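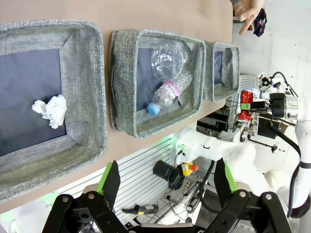 Meet Cloner, the Robot Sorting Kit

Do you ever forget which bin the bottle goes in? Cloner is a kit from a company called Rumley that helps schools and clubs teach a robot to sort trash, and it takes a good deal of patience, just like teaching a puppy! You get two arms, a set of soft gray bins and a big red stop button for the grown-ups.

Step 1: Pick it up

Cans and bottles are tricky to hold when they are all crumpled. The two fingers have to squeeze just enough - think of carrying an egg across the kitchen.
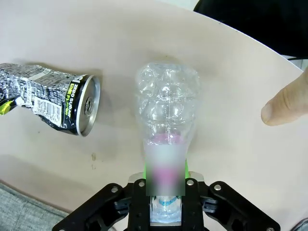
Step 2: Find the right bin

Each kind of trash gets its own bin. Simone Godoy, who teaches Cloner classes, asks children to do the job by hand first, with 20 pieces of trash, so they know how much thinking goes into it. 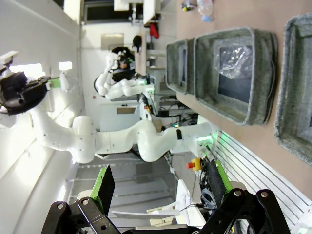 Two white arms and a row of gray bins.

Step 3: Try again (and again!)

A new Cloner needs 40 practice turns for each kind of trash. That sounds like a lot, but you probably needed plenty of turns to learn to tie your shoes, too.

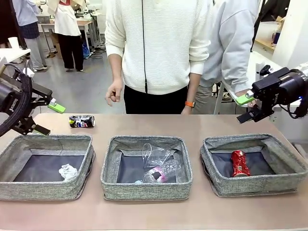

One silver can still to sort!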